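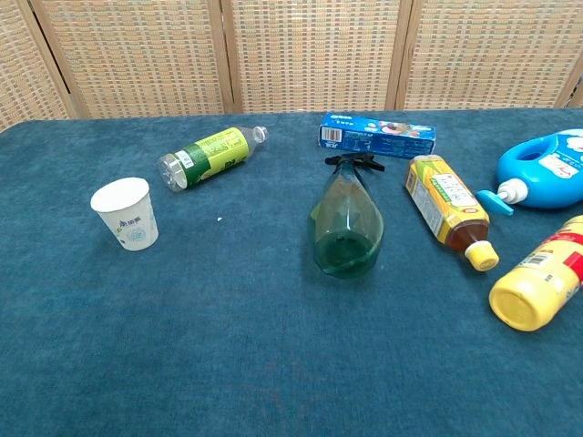
Preentrenar con vídeo de cámara al pecho y afinar con pocas demostraciones: ¿a alguien más le sale así?

Foro de robótica > Manipulación y aprendizaje > Métodos
Diciembre de 2018

disero_lab escribió:
Buenas a todos, y perdón de antemano por el tocho, que ya me conocéis. Llevamos desde junio con la idea de usar grabaciones hechas con la cámara a la altura del pecho para preentrenar la parte visual, y luego afinar el agarre con demostraciones del brazo. La mesa es la que tenéis arriba: paño azul verdoso, cosas de casa, todas las botellas tumbadas y el vaso de papel de pie.

El resultado, resumido: con 1000 secuencias de cámara al pecho y 800 demostraciones del brazo, el agarre al primer intento sube 15 puntos respecto a entrenar solo con las demostraciones. El protocolo es el de Waveo con cambios pequeños, y cada configuración la entrenamos con 4 semillas. La mejora se concentra en las botellas tumbadas. En el vaso no ganamos casi nada, y eso me tiene un poco mosca.

Me encantaría leer críticas antes de escribirlo en serio.

tornillo_sin_fin escribió:
¡Qué alegría ver movimiento en este subforo! Enhorabuena por el trabajo, que sé lo que cuesta grabar tanto. Ahora, la pega: me preocupa mucho el fondo. Un paño de un solo color oscuro y un biombo tejido detrás le ponen la segmentación bastante fácil a la red, sobre todo con envases tan vivos como el azul del dosificador o el amarillo de la botella de al lado. ¿Habéis probado a cambiar el paño solo en la evaluación? A nosotros, con Riis, una mejora parecida se nos quedó en la mitad en cuanto pusimos un mantel de cuadros, y fue una tarde bien triste.

disero_lab escribió:
Gracias, de verdad. Lo del paño lo tenemos pendiente y me da algo de miedo mirarlo, para qué mentir. Sí cambiamos la iluminación y ahí aguanta bien, pero entiendo que es otra cosa. El mantel de cuadros me lo apunto.

marea_baja escribió:
Yo no estoy de acuerdo con tornillo, y lo digo con todo el cariño. El fondo liso lo comparten las dos configuraciones, la preentrenada y la que no, así que la comparación entre ambas sigue siendo justa. Otra cosa es que el número absoluto se sostenga en una cocina de verdad, que no creo. Pero la pregunta del hilo era si el preentrenamiento ayuda, y para eso el paño me parece bien.

A mí lo que me llama la atención son los transparentes. La botella de plástico sin tapón y el pulverizador verde dejan ver cosas a través, y con las cámaras de profundidad que hemos usado nosotros eso es un queso gruyer. Si la mejora está en las tumbadas, convendría separar transparentes de opacas, porque igual todo el mérito se lo lleva el color.

tornillo_sin_fin escribió:
Comparación justa, sí, pero solo dentro de ese fondo. Si las grabaciones de preentrenamiento llevan el mismo paño que la evaluación, la red preentrenada lo ha visto muchísimas más veces que la otra, y ya no parten igual. Por eso insisto tanto (y prometo que es la última vez... por hoy).

marea_baja escribió:
Vale, ahí me has pillado. No había caído en que el preentrenamiento usaba la misma mesa. Retiro media objeción y me quedo con la otra media.

disero_lab escribió:
Pues tenéis razón los dos. He separado los resultados que tenía guardados: en las opacas la mejora es clara en todas las semillas, y en las transparentes una de ellas incluso empeora. Con el pulverizador, el fallo típico es que la pinza va al gatillo negro, que contrasta mucho, y resbala sobre el cuerpo al levantar.

sunura_dev escribió:
¡Hola! Lo del gatillo nos pasó igualito en Sunura. Nos ayudó enmascarar al azar trozos del objeto durante el afinado, más o menos del tamaño del cabezal, para que la red no se agarrase siempre a la misma pista. No hace milagros, pero es una línea de código y merece la pena la prueba. Sobre el vaso, yo miraría la altura de la cámara: desde el pecho se ve la boca como un óvalo ancho, y si la del brazo mira casi en vertical, la forma cambia bastante.

disero_lab escribió:
La del brazo va casi cenital, sí. Lanzo primero lo del enmascarado, que es barato, y después la evaluación con otro paño. Subo las tablas a este mismo hilo en cuanto terminen las cuatro semillas.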